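공동 작업실 양팔 로봇 제작 참여자 모집

모집 인원: 5명
활동 장소: 줄네스(Zulness) 공동 작업실 1층 안쪽 작업대
활동 기간: 선발 직후부터 12월까지
활동 시간: 매주 2회 저녁, 회당 세 시간
보수: 없음 (재료비와 저녁 식사 제공)
게시: 2020년 6월

줄네스 공동 작업실에서 진행 중인 양팔 로봇 제작 프로젝트 '브로타보(Brotavo)'에 함께할 사람을 찾습니다. 브로타보는 책상 위에서 작은 물건을 집고 옮기고 꽂는 일을 두 팔로 하게 만드는 개인 제작 프로젝트입니다. 회사나 학교 과제가 아니고 판매 계획도 없습니다. 작업실 회원 몇 명이 퇴근 후에 모여 시작했고, 팔 두 대를 책상에 고정해 움직이는 단계까지 왔습니다. 이제 사람이 더 필요합니다.

팔 자체는 중고로 구한 완제품을 씁니다. 손목 위쪽에 붙는 브래킷과 그리퍼 주변 부품은 직접 고르고 조립하고 있습니다. 지금은 하드웨어를 크게 바꾸지 않고, 같은 동작을 여러 번 반복해서 기록을 모으는 데 시간을 가장 많이 씁니다. 첫 과제는 책상 위의 펜을 집어 컵에 꽂는 것입니다. 지금까지 남긴 기록은 636회분이고, 12월까지 1000회를 채우는 것이 목표입니다. 실패한 시도도 지우지 않고 모두 셉니다.

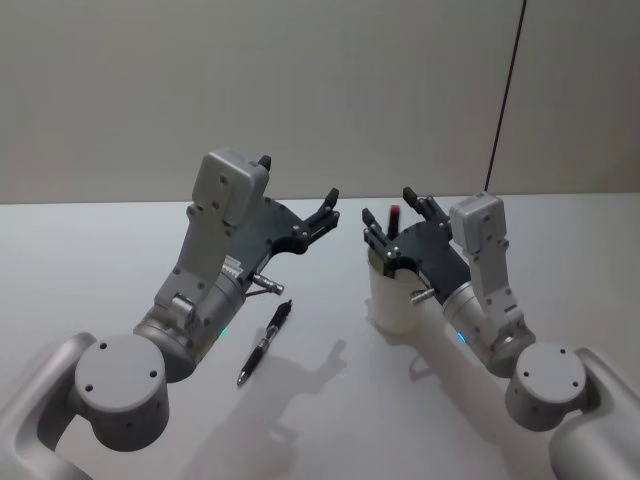

참여자는 두 조로 나뉩니다. 지원서에 희망하는 조를 적어 주세요. 둘 다 괜찮으면 둘 다 적어도 됩니다.

1조. 조작 및 기록
팔을 원격으로 조작해 과제를 수행하고 매회 결과를 기록표에 남깁니다. 시작 위치를 바꾸고, 떨어진 물건을 다시 놓고, 이상한 움직임이 있으면 시간과 상황을 적습니다. 경험이 없어도 됩니다. 처음 두 번은 기존 회원 옆에서 배우고 세 번째부터 직접 조작합니다. 같은 일을 오래 반복하는 작업이라 지루할 수 있습니다. 이 점을 알고 지원해 주세요. 3명을 뽑습니다.

2조. 부품 및 제어
브래킷 수정, 배선 정리, 그리퍼 손가락 교체, 제어 코드 관리를 맡습니다. 3D 모델링을 해 본 적이 있거나 파이썬으로 간단한 프로그램을 짤 수 있어야 합니다. 둘 중 하나면 충분합니다. 납땜은 작업실에서 가르쳐 드립니다. 현재 밀린 일은 손목 쪽 케이블이 회전할 때 당겨지는 문제, 양쪽 그리퍼의 닫힘 정도가 서로 다른 문제, 전원을 켤 때마다 영점을 다시 잡아야 하는 문제입니다. 2명을 뽑습니다.

지원 자격
- 만 19세 이상
- 주 2회 저녁에 나올 수 있는 사람 (한 달에 한두 번 빠지는 것은 괜찮습니다)
- 12월까지 활동할 수 있는 사람
- 작업실 안전 교육을 이수했거나 첫 주에 이수할 사람

작업실 회원이 아니어도 지원할 수 있습니다. 선발되면 활동 기간 동안 브로타보 작업대와 공구함을 무료로 쓸 수 있습니다. 레이저 커터와 목공실은 회원 요금제에 포함된 시설이라 별도로 신청해야 합니다. 프로젝트에 쓰는 부품은 3D 프린터로 출력하며 필라멘트 값은 공동 경비에서 냅니다. 개인 작업물 출력은 작업실 요금표대로 각자 부담합니다.

작업 규칙
팔이 움직이는 동안에는 책상 위로 손을 넣지 않습니다. 물건을 다시 놓을 때는 두 팔을 모두 정지시키고, 조작자가 "정지"라고 말한 뒤에 손을 넣습니다. 비상정지 버튼 담당을 매회 한 명 정합니다. 혼자서는 전원을 켤 수 없고 최소 2명이 있어야 합니다. 긴 머리는 묶고, 목걸이형 출입증은 벗어 두세요. 규칙을 두 번 어기면 그달 조작에서 제외합니다.

기록과 결과물
모은 기록과 부품 도면은 활동이 끝난 뒤 작업실 자료실에 공개합니다. 참여자는 이름을 올릴지 말지 직접 정합니다. 기록에는 참여자의 얼굴이나 목소리를 남기지 않습니다. 제어 코드도 같이 공개하되, 자이디(Zaidi) 보드용 드라이버는 작성한 회원이 따로 관리하고 있어 제외합니다. 울베리(Ullberg) 선반에 있는 예비 모터와 기어는 프로젝트 소유이므로 가져갈 때 대장에 적어야 합니다.

지원 방법
아래 내용을 A4 한 장 이내로 적어 작업실 안내 데스크에 내거나 작업실 홈페이지의 '프로젝트 참여' 게시판에 비공개 글로 올려 주세요. 정해진 양식은 없습니다.

- 이름과 연락처
- 희망하는 조
- 나올 수 있는 요일
- 직접 만들거나 고쳐 본 물건 하나와 그때 막혔던 부분
- 2조 지원자는 모델링 파일이나 코드 가운데 보여 줄 수 있는 것 하나

완성도가 높은 결과물을 보내지 않아도 됩니다. 쓰다 만 코드나 출력에 실패한 부품 사진도 받습니다. 자기소개서와 학력 사항은 받지 않습니다.

선발 절차
지원서를 읽고 작업실에서 30분 정도 만납니다. 만나는 날 로봇을 직접 조작해 볼 수 있습니다. 조작 실력은 선발에 반영하지 않습니다. 결과는 만난 날부터 일주일 안에 문자로 알려 드립니다. 인원이 차면 모집 글을 내립니다.

자주 받는 질문
로봇을 만져 본 적이 없는데 지원해도 되는지 묻는 분이 많습니다. 1조는 괜찮습니다. 지금 조작을 맡은 회원들도 대부분 처음이었습니다.

주말에만 나올 수 있는 분은 이번에는 받기 어렵습니다. 주말에는 같은 자리를 목공 수업에서 쓰기 때문에 팔에 덮개를 씌워 둡니다.

활동 확인서는 12월까지 참여한 분에게 작업실 이름으로 발급합니다. 봉사 시간으로는 인정되지 않습니다.

중간에 조를 바꾸는 것은 상대 조에 자리가 있을 때 가능합니다. 1조에서 시작해 배선 일을 같이 배우고 싶다면 지원서에 적어 주세요.

주차는 건물 뒤쪽에 두 대까지만 가능하고 저녁에는 대체로 차 있습니다. 자전거는 안으로 들여놓을 수 있습니다.

그 밖의 문의는 '프로젝트 참여' 게시판에 남겨 주세요. 전화 문의는 받지 않습니다. 답변은 작업이 있는 날 저녁에 한꺼번에 올립니다.

줄네스 공동 작업실 브로타보 제작팀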